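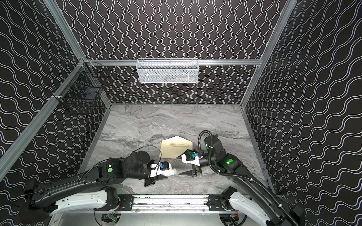 Sumeya wollte das Häuschen unbedingt aus Pappe haben, weil Pappe angeblich ehrlicher ist als Holz. Fragt mich nicht! Ich saß also seit dem Frühstück in Öberg, trank kalten Kaffee und dachte über Giebel nach. Oben spitz, unten gerade, dazu ein Schlitz, das kann doch jeder, hatte Fraser am Telefon gesagt. Fraser hat in seinem Leben noch nie etwas ausgeschnitten, nicht mal einen Gutschein.

»Und wofür ist der Schlitz?«, fragte ich Sumeya, als sie endlich kam (ohne Brötchen, obwohl sie welche versprochen hatte).

»Für die Post.«

»Wer schreibt denn einem Papphaus?«

Sie sah mich an, als hätte ich ihre Großmutter beleidigt. Dann zog sie einen Umschlag aus der Manteltasche, winzig, mit richtiger Adresse: Giebelweg 331, Zikham. Drinnen steckte ein Zettel von Tante Sosina, die im Februar nach Pritov gezogen war und seitdem auf keinen meiner Anrufe reagiert hatte. Auf keinen einzigen! Aber einem Haus, das noch nicht mal Wände hatte, dem schrieb sie.

»Lies vor«, sagte ich.

»Geht nicht. Ist an die Bewohner.«

Wir stritten ein bisschen, dann holte ich Kleber und malte mit Bleistift zwei Figuren auf einen Kartonrest, eine mit Sumeyas Locken und eine mit meiner Nase. Die Nase wurde viel zu groß. Sumeya lachte so laut, dass unten jemand gegen die Heizung klopfte, und schob mir den Umschlag hin.

»Na gut«, sagte sie, »dann mach du auf.«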